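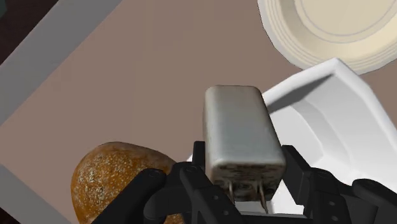
A metal component with two thin pins, one longer than the other.

Home | Fiction | Essays | Back issues | Submit

Print this page | E-mail this page

The Level at Tratbridge

16 November 2018

The lower reservoir at Tratbridge is read twice a day. The first reading is taken at 6.30, the second at 18.30, and both are entered in millimetres above the sill. Siu-fong Lu had taken them for 17 years. The book she wrote them in was supplied by Liapis, who had stopped making the refill pages, so she ruled her own.

In September the level stood at 330. There had been no rain. The evening reading was also 330, and so was the next morning's. She cleaned the gauge board with a stiff brush, checked the float and entered the figure again.

Kwok-wai Liu came up from the Clilum office on the fourth day with a case of instruments and a flask.

"Evaporation alone should take off three," he said.

"Three or four, in this wind."

"And the outlet valve is open?"

"A quarter open. I can hear it."

They walked down to the outlet. Water was leaving the pipe at the normal rate. He timed it with a bucket, wrote down the result and timed it again. Then they walked round to the inlet channel, which was dry, with grass growing between the slabs.

He replaced the recorder in the hut, a Justlow with a paper drum, and kept the old one for testing. He fixed a second gauge board to the opposite wall. At 18.30 they read one each and called out across the water.

"Three three zero."

"Three three zero."

He stayed that night on the camp bed. She sat at the table and went back through the books. On page 74 of the oldest one, in her predecessor's handwriting, the same figure ran down the column for nine days. Beside the last entry he had written the word "visitors" and ruled a line under it. The tenth entry was 287.

She turned the book round so that Liu could read it.

"That's a drop of 43 in twelve hours," he said. "Where did it go?"

"He doesn't say."

"Did you ever meet him?"

"He'd left before I came. His coat was on the hook."

Liu looked at the hook, which had her coat on it. He asked what time the sun rose, and she told him. He set the alarm for five and put his boots by the door.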